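**Skeltska** is an animated anthology film in two segments, directed by Tùng Tạ and Khải Châu and released to streaming on July 3, 2021. It runs a little longer than its story needs and a little shorter than its credits suggest, the latter having been padded with sketches of a goat who does not appear in the film.

## Plot

The first segment, "Plerville," follows a bus driver in a town whose streets are renumbered every night. She copes by driving the same route regardless and letting the passengers argue. Tạ, who directed it, has described the ending as hopeful. Viewers have mostly described it as a bus parked in a lake.

The second, "Agudelo," is Khải Châu's. A retired piano tuner inherits house number 467 on a street with nine houses, and spends most of the running time looking for the other 458. The bus from the first segment passes behind him once, dripping.

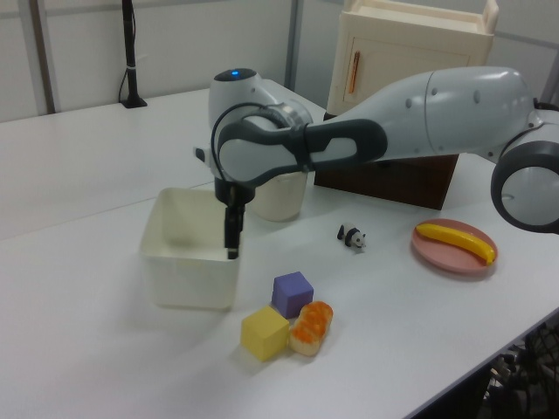
## Production

The film was made at Rerura, a small studio that had previously specialized in title sequences for cooking shows. The directors worked on separate floors and agreed on little beyond the color of the sky, a washed-out orange that each later credited to the other. Backgrounds were painted by hand — 701 of them by the studio's own count, which includes several nearly identical views of the lake.

Dialogue was recorded in May, after the animation was finished. This explains the mouths.

## Reception

Reviews were mild. Critics generally preferred "Plerville" for its pacing and "Agudelo" for its music, and a few wished the two could be swapped. The goat has a modest following, and a short film about it has been announced twice.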